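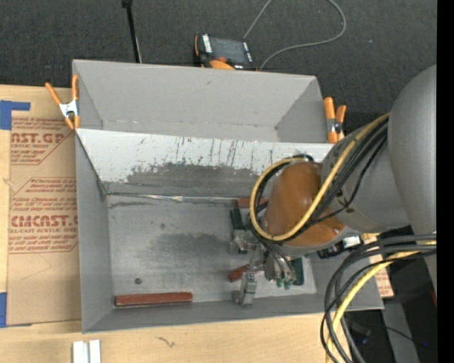 I'd been told there would be sandwiches, and I'm going to be upfront that the sandwiches are a large part of why I drove out to the Trikent business park on a slushy February morning with a cold coming on. My brother-in-law had forwarded me the invitation (he works in packaging, he gets these things constantly) and it said "Open Day, Dultora Robotics, light lunch provided." I've written about kitchens and gardens and once, memorably, a llama auction, but never a robot. How hard could it be?

The parking lot was full of trucks with company names on the doors. Farm equipment, a window manufacturer, a place that does frozen perogies. I'd pictured students and people in black turtlenecks, and what I got was a lot of fellows in steel-toed boots stamping the snow off and asking each other where the washroom was. I felt better right away.

Dultora has the back half of a long low building that used to be a flooring warehouse. You come in past a coat rack, sign a clipboard, get a sticker with your name on it, and then you're just in there, with the robots, like walking into somebody's garage. I'd expected glass walls, I guess. There was yellow tape on the floor and a very firm woman named Kendra Fortin whose job that day was making sure we stayed on the right side of it. She runs the test benches the rest of the year and I got the feeling open day was not her favourite.

"If it's moving, you're behind the line," she told us. "If it's not moving, you're still behind the line."

Fine by me!

The bench everybody ended up crowding around was the one with the metal bin. I want to explain why, because on paper it was the dullest thing in the room. There was a big arm at the far end that could swing a car door (it had a rope around it and a sign) and a little white one pouring orange juice into paper cups for the kids. The bin bench had a grey sheet-metal bin on a wooden tabletop, a couple of spring clamps with orange handles on its sides, and a few reddish-brown blocks lying in the bottom. The arm came in over the side with a thick yellow cable looping around its wrist, and it picked the blocks up. That was the whole show.

And I stood there for most of an hour.

The trouble with a bin, Salim Shirima explained to me, is that it has walls. Salim is one of the engineers, a tall soft-spoken man in a cardigan with a burn mark on the cuff, and he'd been parked next to the bench to answer questions. On a flat table a robot can come at a thing from pretty well any angle it likes. Put the same thing in a bin, up against a side, or worse, down where a slope meets the floor, and suddenly most of those angles have metal in the way. The fingers have to fit between the block and the wall. The wrist has to fit. The cables have to go somewhere too, and cables, he said with real feeling, do not care about your plan.

I said it sounded like getting the last pickle out of the jar. He thought about that for longer than it deserved and said yes, except the pickle jar is round, which is easier.

I'd never once considered that a shiny floor might be a nuisance, either. The bottom of that bin is brushed metal, all scuffs and smudges, and the light comes off it differently depending on where you stand. I could see the blocks perfectly well. But I've got decades of practice at looking at the bottoms of pans. The software, which they call Gorkano (after a lake where one of the founders had a cottage growing up, and no, I couldn't find it on a map), has to decide what's a block and what's a scratch or a glare or a shadow before it sends a pricey set of silver fingers down to find out. You'd watch it hang over the bin for a moment, and everybody leaned in a little, all these big men in parkas, and then down it went.

First try I saw, it got the block closest to the middle, no fuss at all. Somebody clapped and then looked embarrassed.

Second one, it went for a piece by the seam at the bottom of the slope. It touched, nudged, and the block skated sideways. The arm came up with nothing. There was a groan like you'd hear at a curling rink. It tried again, same thing, skate, groan. Then on the third go it came in at a lean, pinned the block against the slope and had it. The fellow from the perogie plant said a word I can't print here, with great admiration.

What I liked was that Salim didn't rush to cover for it. I've been to product launches, and usually when the thing misbehaves there's a person in a nice jacket talking very fast. Salim just said, "Yes, it does that," and wrote something in a scribbler. They were keeping track, with a tally on a whiteboard by the fire door: 257 picks since they'd switched on that morning, when I looked, and 35 misses. I asked if that was good. He wiggled his hand. For a demonstration, fine. For somebody's factory, no, they'd want it a lot better than that before they'd let a customer pay for it.

The scratches on the slope got me wondering (it's very scratched, that panel, like the inside of a truck box) so I asked Kendra whether they'd thought about a nicer bin for company. She gave me quite a look. "The customers' bins don't look nice," she said. "Why would I test on one that does?"

Fair enough. I wrote that down and underlined it.

I also liked how ordinary it all was up close. I don't know what I thought robotics looked like, but I hadn't reckoned on clamps I've got the spit and image of in my own basement. There were sheets of acrylic with the printed paper still on, and blue tape, and cables in big sagging loops. Two of the men beside me got into a long discussion about cables and how you keep them from snagging, and one of them drew the other a little sketch on the back of his name sticker. I drifted away for a bit at that point and got an orange juice from the small robot. It overfilled the cup. The little girl ahead of me was thrilled.

Lunch was at noon, from Damasceno, the bakery across the road, and I'm pleased to report on the sandwiches. There was a roasted pepper one on a seeded roll that I'd have paid good money for, and butter tarts, runny, with raisins, which I know is a position some readers will write in about. I sat on an upturned crate beside the window manufacturer, a woman who has thirty people on her floor and can't find a thirty-first. She's after something that can take brackets out of a bin and hand them to a person. She's been let down before, she said. They bought a machine once that worked beautifully as long as every part arrived facing the same way, and then they had to hire somebody to turn all the parts around.

I asked Salim about the jobs side of it, because my editor would have sent me back out there in the slush if I hadn't. He didn't give me a speech. He said his mother sorted castings by hand for years and has no feeling in two of her fingers, and that he also knows what her paycheque did for the family, and that he holds both of those in his head and doesn't find they cancel out. Then someone called him over because the arm had stopped.

It had, too. It was just hovering. Kendra was already crouched at the side of the bench. After a few minutes she stood up, said "cable," to no one in particular, and went off to the back for something. The crowd waited. I want to stress that: thirty-odd people with businesses to run stood and waited in their coats to see a robot pick up a block. When it got going again and took the long bar on the first attempt there was proper applause and no embarrassment whatsoever.

I asked Kendra on my way out whether she'd enjoyed the day at all. She said three people had crossed the tape and she remembered all of their faces. Then she relented a bit and said the best part was hearing the groan. In the ordinary run of things it misses and there's only her and Salim and the radio.

I brought a butter tart home for my brother-in-law, who couldn't make it in the end. I did have to stop for gas, though, and it was a long line, and there was only the one tart.

Dultora's next open day is planned for the fall. Wear warm socks, the floor is concrete under most of it and they leave the loading door up.

Filed under: Out & About, Made Around Here

Comments

prairie_deb
Raisins in a butter tart is correct and I'll hear nothing else. Also loved the robot. My dad did bin picking by hand at a foundry and his shoulders are shot, so I read Salim's bit twice.

Russ T.
35 misses would get a new hire sent home in our shop, but I've had new hires do worse before coffee. Would have liked to know how heavy a piece it can lift. Did you ask?

MarnieK
Was there with my two kids! That was my daughter and the orange juice. She has asked for a robot for her birthday, so thanks for that, Dultora.

halfton_hank
I may have been one of the three people over the tape. Sorry Kendra.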